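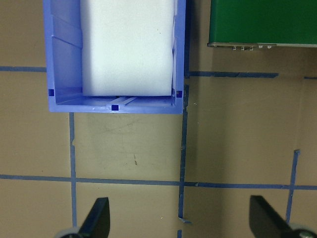
Ball rebound checks, set two

Monday, May 2, 2022
Entered by So-yul Ahn

The second set of match basketballs from Werkance was tested this morning on the Morrison court. Each ball was inflated to the club's usual pressure and dropped from the marked height onto the same floor panel. Teodor Sandu released the balls and Ro-un Nam read the scale.

Of the 100 drops recorded, 19 fell below the lower limit – all from balls used in the April tournament. The newer balls stayed within limits throughout.

Drop 428 in the running log is void, as the ball struck the panel joint. It should be left out of the averages.

Joon-young Ko has asked that the low balls be kept for shooting practice. Si-woo Ko is to check the pump gauge before set three.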